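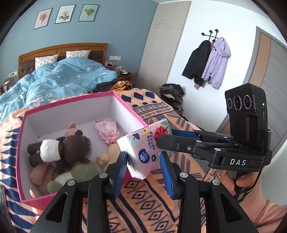 Visit Report: Open Day at the Vunel Workshop, Prokberg

Course: Introduction to Automation, second year
Handed in: 6 Oct 2023

1. Why we went

In our course we learn a lot about how a robot moves, but less about where its skills come from. Our teacher therefore asked each group to visit one place that works with robots and to write a report. My group had 4 students. We chose the open day of Vunel, a small company in Prokberg, which teaches robots to handle soft things from the home. I had expected big machines behind fences. What I found was different, and I try to explain it here in simple words.

Before the visit we wrote down questions. The main one was: how can a robot learn to pick up an object that changes its shape when you touch it? A metal part is always the same part. A packet of tissues, a sock or a toy made of wool is never quite the same twice.

2. The place and the programme

The workshop is on the upper floor of a former printing house, ten minutes on foot from the tram stop. The stairs are narrow and we had to wait, as another school was coming down. The programme had three parts: a talk, a demonstration with hand-held grippers, and a short time in which visitors could try for themselves. After this there was tea and a tour of the repair bench.

The talk was given by one of the engineers. She spoke quickly and I could not write down everything, so I asked for the slides afterwards. They sent only a part of them. Where I was not sure of something, I left it out of this report.

3. What we learned in the talk

The project is called Arell. The aim is to collect many short recordings of people doing ordinary work in the home, such as tidying a bedroom or putting toys in a box. The person does not use bare hands. The person holds a gripper by its handle and closes its two fingers around the thing. A camera records what happens from the tool's own point of view. Later a robot arm with the same kind of fingers can learn from these recordings.

The engineer gave us one number: by the morning of the open day the project had 2,036 recordings that passed the check. She said that a recording does not pass if the object leaves the view for too long, or if the person helps with the other hand. I found this interesting, because I had thought that every recording would be useful.

She also explained why they want real rooms. In a laboratory the table is clean and the light is always the same. In a home there is a patterned blanket, a duvet with folds, clothes on the bed and many small things on the nightstand. The robot must find the object in all of this. If it has only seen clean tables, it gets confused by a blanket with strong patterns.

4. The demonstration

The demonstration was about soft objects in a bedroom. The main object was a tissue packet. It is light and soft, and its printed flowers have many colours. It was held between two blue finger pads which have ridges on them. The ridges help the grip, as the engineer explained, so that the person does not need to press so hard. If you press too hard, the packet folds in the middle and it is difficult to place it well.

A second gripper of the same kind was also used, with "DAS" in white letters on the body and a camera module with three lenses on top. With two grippers a person can pass an object from one to the other. This sounds easy. The engineer said it is one of the hardest tasks for a beginner, for you must not open the first gripper before the second one really has the packet. People do this without thinking when they use their hands. With tools you have to decide it every time.

Toys were the other group of objects. There was an open box with plush and knitted toys, among them a large dark brown animal and a smaller tan bear. Knitted toys are heavier than they look and can turn in the grip. The engineer advised us to take a toy by its body and not by an ear.

5. Our own try

Each visitor could try for a few minutes. We used the packet first. I did 13 attempts to pass it from the left gripper to the right one, and my friend wrote the results in our notebook. At the beginning I held the packet by its corner and it fell down. Then I turned it a little so that the free corner pointed to the second gripper, and it became better. I noticed also that my arms were tired very soon. The tool is not really heavy, but you hold it in front of you the whole time and the elbow has no support.

One student in our group is left-handed. For her the passing was easier in the other direction, and the people from the company asked if they could write this down. I think it is a good point. If all recordings come from right-handed people, the robot will perhaps learn only one way.

6. The repair bench

At the end we saw the bench where the fingers are put together. The fingers have rectangular cutouts and are fixed with screws. We were told that the pads wear out first. They keep a list with a number for each pad, and the pad that was on the bench that day was number 158. A pad with worn ridges is still kept, in a drawer with a label, for comparison.

We asked about Nel, the robot arm which should use the recordings. It was being calibrated and we could see it only through the glass of the next room. It did not move while we were there. This was a pity, for we had hoped to compare the arm with the person.

7. What I think about it

I learned that a big part of robotics is patient work by people. Somebody must pick up the packet again and again, in different rooms, with different light. I also understood better why soft objects are difficult, after I had dropped one myself.

Some questions are still open for me. I do not know how the company protects the privacy of the families when it records in their bedrooms. We asked, and the answer was that names and faces are not kept, but there was no time to hear more - the next group was already on the stairs. I would also like to know how long a person can do this work in one day before the recordings become worse.

For the next visit our group should bring a recorder for the talk, if the hosts agree, and ask earlier to see the arm. We wrote to Vunel to ask when Nel will be shown, and they answered that another open day is planned for spring.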